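# Will a robot tidy your desk for you?

Probably not this year. Probably not by the time you change schools, either.

That may sound grumpy, because you have seen the videos. A robot folds a towel, pours a drink or puts a cup on a shelf, the music is jolly, and at the end somebody says that housework is nearly over. We think you should watch those videos the way you would watch a magician. Enjoy them, and keep an eye on the sleeves.

## A job you already know

Let's take one small chore and look at it properly. You have a desk with some books on it and a box with compartments. The books have to go in the box, standing up. You could do this when you were four, while talking about dinosaurs.

Now think about what your body did. Your eyes picked out where each book stopped and the table began. Your hand opened to the right width before it got there. You squeezed hard enough to hold on, but you didn't crush the cover. Then you turned your wrist, found the gap and let go when you felt the bottom of the box.

A robot has to be given every one of those steps, or has to learn them from lots and lots of practice. It has to do them in the right order too. If it lets go before it finds the gap, you have a book on the floor.

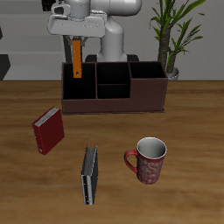 *A robot arm at a desk organiser, drawn by a computer. The mug and the table are drawn too.*

## Practising in a pretend room

Real robots are slow and they cost a lot, and when they bump into things the things break. So many robots do their practice inside a computer, in a sort of video game called a **simulation**. The computer works out how heavy each object is, how slippery it is and what happens when it gets a knock. If the arm drops something, you press a button and start again. You can run 2000 tries without buying a single new mug.

This is a good idea. It is also where you should start asking questions.

A pretend table is exactly as flat as the computer says it is. A pretend book never has a sticky patch of jam on the back. Pretend mugs don't have cold tea in the bottom, and no little brother comes along and moves the box halfway through. Your real desk has all of that, plus a charger cable and half a biscuit.

Engineers know this, and they have a name for it: the **reality gap**. It means the difference between how well a robot does in the computer and how well it does in a proper room. To make the gap smaller, they change the pretend room again and again. They make the light dimmer, swap the colours or shift the objects about, so the robot can't just learn one room by heart. It helps. It doesn't make the gap go away.

## How good is good enough?

Tullio Tedesco builds robot arms in Revstead, and we asked him how he decides whether one can do a job. He told us about an arm he tested on putting folders into a rack. It had 61 tries and got 43 of them right.

"People clapped," he said. "I was thinking about the other ones."

Suppose you put your dinner plate on the table and it landed properly 43 times out of 61. You would be eating off the floor rather a lot! A chore has to go right nearly every time, or a grown-up has to stand next to the robot and watch. Then you have two workers doing one job.

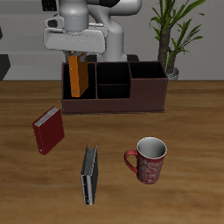
There is another catch. A robot that can put a book in a box may be no use at all with a sock. Books are stiff and keep their shape when you pick them up. Socks flop. So when you hear that a robot "can tidy", ask what it tidied, who laid the things out beforehand and whether they were laid out the same way each time.

Agnese Pētersons teaches a robot club for children, and she gives everyone the same list to use when they watch a clip:

- Is it a real room or a computer one?
- Has the film been speeded up?
- How many tries were there before this one?
- What happens if you move something?
- Is a person steering it from somewhere we can't see?

Quite a few clips don't tell you any of this.

## What they can do now

Machines do plenty of useful work already, mostly in places built to suit them. In a factory, the same part can arrive at the same spot all day long, facing the same way, and an arm is very good at that. Some homes have a round vacuum cleaner that trundles about by itself. It does floors. It doesn't do stairs, and you have to pick up your Lego first — so in a way it has given you a chore.

Could a home robot put all your books away one day? We think so, and people are working hard on it. We would just like to see it done in a messy bedroom, 20 times in a row, with the camera left running.

Until then, the box is on your desk and the books go in it.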